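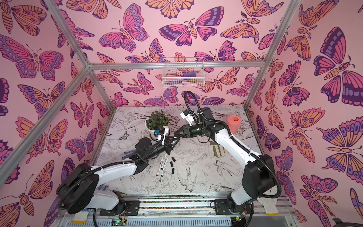
Le coin papillons, avec la nappe aux oiseaux et le panier grillagé.

Accueil > Maison > Petits travaux > Le coin papillons

J'avais promis un billet sur le papier peint, le voici. Le motif s'appelle Fimalmont dans le catalogue et il existe en trois fonds : crème, vert d'eau et rose. J'ai pris le rose. Sur l'échantillon, les papillons me semblaient petits. Une fois les panneaux posés, ils prennent toute la place et se chevauchent d'un bord à l'autre, avec de gros contours violet foncé et des ailes orange, mauves ou pêche. Je m'y suis habitué en une semaine.

La pose elle-même n'a pas été compliquée. J'ai commencé par le fond, puis les côtés. Le raccord est pénible dans les angles, où un papillon coupé se remarque tout de suite. Les barres en aluminium cachent une partie des jonctions, ce qui m'arrange bien. J'ai utilisé la colle que m'avait conseillée Omprakash Katiyar, un ancien collègue qui a tapissé deux appartements entiers et qui m'a surtout dit de ne pas détremper le papier. Il m'en reste un demi-seau, je le garde pour les retouches.

Côté budget, j'ai noté 461 euros pour l'ensemble, papier, colle, nappe et panier compris. Le papier représente plus de la moitié. J'avais d'abord regardé chez Ogilvie, où un décor du même genre montait à 1 060 euros sans la colle, et j'ai refermé la page.

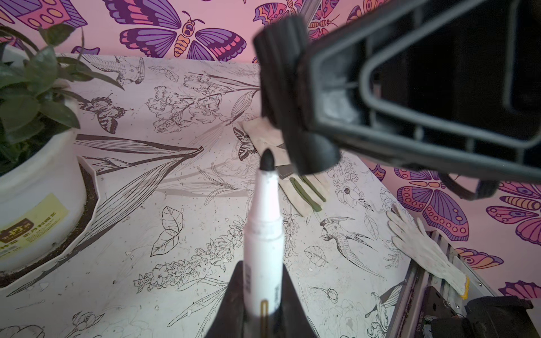
La nappe vient de chez Drisescombe et m'a coûté 20 euros en avril, pendant leur déstockage. Je voulais du blanc pour calmer un peu les murs. Ce sont des dessins au trait noir : des oiseaux, des papillons, de grands iris, des roses et des pivoines du côté du fond. Le trait est fin, à peu près celui d'un stylo, et le feutre noir à corps blanc, avec son agrafe dorée, va finalement très bien avec. Il faut seulement penser à le reboucher. Le défaut du blanc, c'est qu'on voit tout. De petites miettes sombres traînent dessus, et les traces s'installent par endroits. Je secoue la nappe dehors, puis je passe une éponge à peine humide. Je n'ai pas encore essayé la machine, l'étiquette dit 30 degrés et je me méfie pour l'impression.

Le pot blanc avec la plante verte reste sur le côté. J'ai essayé un pot en terre cuite, la couleur jurait avec le rose. Pour le panier en fil blanc, j'ai hésité entre le poser et le suspendre. Accroché à la barre du fond, il libère la table et on attrape les petites affaires sans se pencher. Je n'y mets rien de lourd.

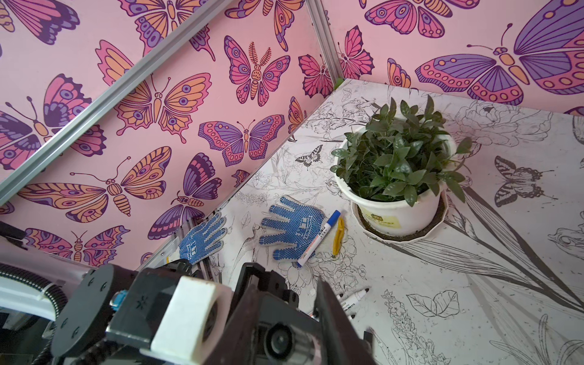

Reste la question de l'éclairage. Le soir, vers 19 heures, le rose tire sur le saumon avec mon ancienne ampoule, et les violets deviennent presque noirs. J'ai repéré une petite applique de chez Makel, toute simple, mais je ne sais pas encore où la fixer sans percer au milieu d'une aile. Je pense aussi à une pince sur une des barres, quitte à faire courir le fil derrière.

Il me reste un rouleau entier et une chute. La chute servira à doubler le fond d'un tiroir. Pour le rouleau, si quelqu'un finit une pièce avec le Fimalmont rose et tombe à court, écrivez-moi, je l'envoie contre les frais de port.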